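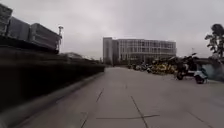

三月,夜里快一点

又没早睡。本来十一点就躺下了,躺着躺着脑子里还在转今天那个空值的问题,越转越清醒,干脆爬起来把日记写了,反正明天上午没有会。

事情得从上礼拜说起。我们那个结算模块(就是内部叫 Takum 的那一坨)一直是用没有类型标注的脚本语言写的,当年图快嘛,两个月就上线了,大家都很高兴。然后就是漫长的还债。我接手的时候,里面有一个函数,参数叫 data,返回值叫 result,中间调了另一个函数,参数也叫 data。我当时盯着它看了一下午,最后是靠在每一行后面打印才搞清楚 data 到底是个什么东西。有时候是字典,有时候是列表,列表里头装的又是字典,偶尔还会是一个空字符串,因为上游某个接口在查不到数据的时候会返回空字符串。空字符串!连个 null 都不肯给我。

所以年初我就提了,说要不要慢慢加上类型标注,用检查工具跑一遍,能查多少算多少。提的时候特别有信心,觉得这事儿嘛,体力活,一个文件一个文件加过去就完了。组里也没人反对,反正是我干。

今天算是正式开工的第三周。早上九点多到的,倒了咖啡,打开编辑器,跑检查,1425 个报错。我看着这个数字居然还挺平静的,因为上周刚打开严格模式的时候我连数都没敢看,直接就把终端关了去吃饭。今天好歹看了。

其实很多都是重复的。有一个基础类,里面一个字段没标,所有继承它的地方全都跟着红。我把那个字段标成“字符串或者空”,保存,再跑,一下子少了 200 个。那一瞬间真的太爽了!我差点站起来。坐旁边的同事转头看了我一眼,我假装在伸懒腰。

可是爽了没十分钟,新的问题就来了。既然标成了“可能为空”,那凡是直接拿它去拼字符串、去切片、去比较长短的地方,检查工具就开始一个一个地问我:万一是空的呢?万一是空的呢?像小孩子一样问个没完。我一开始很烦,心想这里怎么可能是空的,业务上就不会空。然后就顺手点进去看了一个,退款的那段,往上翻了三层调用,嗯,还真能空。用户如果没有填开户行,又走的是老渠道,那个字段就是空的,接着代码会很愉快地把 None 这四个字母拼到流水备注里发出去。

我去翻了一下日志,真有。从去年秋天开始就断断续续有这种备注,写着“退款 None”。居然没有一个用户来投诉过,可能大家都觉得银行的备注本来就是乱写的吧。

我把这个修了,加了个测试,写提交说明的时候写了好长一段,后来又删短了。写太长显得像在邀功(虽然我确实有点想邀功)。

中午吃的是楼下的拌面,老板换了辣油,新的这种香是香,就是太咸,我下午喝了四杯水。边吃边看 Flundham 的文档,就是另一个组在用的那个语言。他们组的人每次跟我吃饭都要夸它,说几乎不用写类型,编译器自己全推出来,写起来跟脚本一样轻,又什么都能查到。我以前都当是推销。今天认真看了半小时,承认,有点心动。函数里面一个类型都不写,编译器从你怎么用它倒推回去,推到最后告诉你这个东西必须是整数的列表,你自己都没意识到,它先知道了。

不过我也看到一个让我犯嘀咕的地方。文档里有个例子,故意在函数深处写错一个符号,结果报错报在离得十万八千里的另一个地方,因为推导是一路推过去的,推到那边才发现对不上。报错信息有半个屏幕那么长,里面全是 a、b、c 这样的类型变量。我这种人看到半个屏幕的报错,第一反应就是去搜索引擎。所以他们组的习惯是,公开的函数一律手写签名,里面的随便推。我觉得这个习惯好,我们也可以抄。反正我读代码的时候,最想看到的就是函数门口挂的那块牌子:进去什么,出来什么。屋里头怎么摆的,我可以不管。

下午两点到四点半在弄 Ashour,那个读配置的小库。这个是我自己三年前写的,所以骂的时候只能骂自己。三年前的我特别喜欢一个函数干好几件事,传字符串就当路径去读文件,传字典就直接用,传个布尔值就……我看了半天没看懂传布尔值是要干嘛。去翻提交历史,提交说明写的是“小改”。好,很好,谢谢你啊三年前的我。

最后查出来,布尔值那条路根本没有人调用过。删掉,全绿。剩下的两种情况我本来想用联合类型标一下了事,标完发现返回值也跟着变成联合的,于是每个调用的地方都得先判断一下拿到的是哪种。太丑了。后来一咬牙拆成两个函数,一个叫从文件读,一个叫从字典读,名字土是土,调用的地方改了 18 处,改完以后通体舒畅。而且拆开以后两个函数都短得可怜,加起来还没原来那一个长。

我有个小小的感想,趁还记得先写下来。加类型这件事,标注本身花不了多少工夫,工夫都花在标不下去的地方。标不下去,多半是那段代码自己就没想清楚。我今天至少有三次是卡在“这个参数到底是什么类型”上,想写又写不出来,写出来一长串带竖线的东西,自己看着都心虚。碰到这种就先停下来看看能不能拆。能拆的话就别标那一长串了。

当然也不是每次都这么有觉悟。下午快五点的时候,碰到一段处理第三方回调的,数据是人家发来的 JSON,层层叠叠,字段名还大小写混着来,我老老实实写了十几行结构定义,跑一下,报错,改,再跑,又报错,最后我看了看时间,写了个 Any。对,就是 Any。旁边加了一行注释说以后再来弄。我知道这个“以后”是什么意思,三年后会有一个人(很可能还是我)对着这行注释叹气。明天上午脑子清楚的时候再试一次吧,不行就在入口那里做一遍校验,校验过的再往里传,里面就都是干净的类型了。这样比到处猜要好。

下班前开了个短会,说好是 15 分钟,最后讲到天都黑了。主要是讨论新的模块到底用什么写,就是要跟 Tusadmont 对接的那个。分成了两边,一边说继续用现在的语言,加上标注就够了,大家都熟;另一边说既然是新的,为什么不直接上静态编译的,别再背包袱。我坐中间,两边都觉得有道理,说话就特别没底气。有人问我,你加了三周标注,什么感觉?我说,感觉像在给一栋已经住了人的房子补图纸,墙都不能动,只能拿着尺子一间一间去量,还老有人推门进来。大家笑了,但是我是认真的。

后来我又补了一句,说标注这个东西检查归检查,跑起来的时候它是不管的。你标了整数,上游硬塞个字符串进来,它照样收,收完了到半夜才炸。这一点跟真正编译出来的还是不一样,编译那一关过不去,程序就出不来。说完会议室安静了一下,我还以为自己说错了,结果是投影仪黑屏了,大家都在看投影仪。

没有结论,下次再说。我倒有点倾向于用 Flundham 写一个小的试试,先不碰核心的,挑那个对账单格式转换的部分,输入输出都清楚,没什么副作用,写砸了扔掉也不心疼。得先问问他们组,构建要多久。我听说大一点的项目编译一次够泡壶茶的,这个我可受不了,我现在改一行保存立刻就能跑,惯坏了。

回家路上在想一件旧事。刚学编程的时候,用的就是什么都要写明白的那种语言,声明一个变量,左边写一遍类型,右边 new 的时候再写一遍,一行字里同一个名字出现两次,长得像绕口令。那时候觉得好啰嗦,我明明都写了右边了,你就不会自己看吗?后来换到脚本语言,哇,自由了,想赋什么赋什么,同一个变量上一行是数字下一行是字符串,简直像放假。放了好多年的假,现在又自己一个一个把类型写回去。如果让那时候的我看到今天的我,估计要笑死。

不过也有不一样的地方。现在好多当年很啰嗦的语言也都能推局部变量了,左边写个简写的关键字就行,右边是什么它就是什么。我试着给以前的作业代码改过一版,短了好多,读起来反而更顺。但是也有改过头的时候,右边是一个名字很含糊的函数调用,左边又什么都不写,那读的人就得跳过去看。所以我现在给自己定的规矩是:右边一眼能看出来的就省,看不出来的就写上。这条规矩没什么道理可讲,纯粹是被自己坑过。

晚饭煮了速冻馄饨,加了紫菜和一点醋。吃完本来说好不碰电脑的,结果还是打开了,跑了一遍检查,看看数字有没有自己变少(没有)。又把退款那个修复的测试看了一遍,发现漏了一种情况,空字符串和空值我当成一样处理了,可是报表那边是区分的,空字符串表示用户填了但是清掉了,空值表示从来没填过。天知道当初是谁这么设计的。要是能有个专门的类型把这三种状态分开就好了,有值,清空了,没填过,每种一个名字,处理的时候漏掉哪一种检查工具就喊。我在草稿里试着写了写,挺好看的,就是动的地方有点多,得先跟报表那边打个招呼。

这也是我刚才躺着睡不着的原因。脑子里一直在排那三种状态,先判断哪个,后判断哪个,旧数据怎么迁。旧数据里头这两种早就混在一起了,分是分不开了,只能统一算作没填过,然后从新版本开始认真记。写到这里好像想通了,就这么办。

明天要做的,先记在这儿,省得又忘:

回调那个 Any,再试一次。
问构建时间。
跟报表那边说三种状态的事,先发消息,别直接跑过去,他们月底忙。
Ashour 的说明文档还写着可以传布尔值,删掉。
买醋,家里那瓶见底了。

一点二十了,关灯。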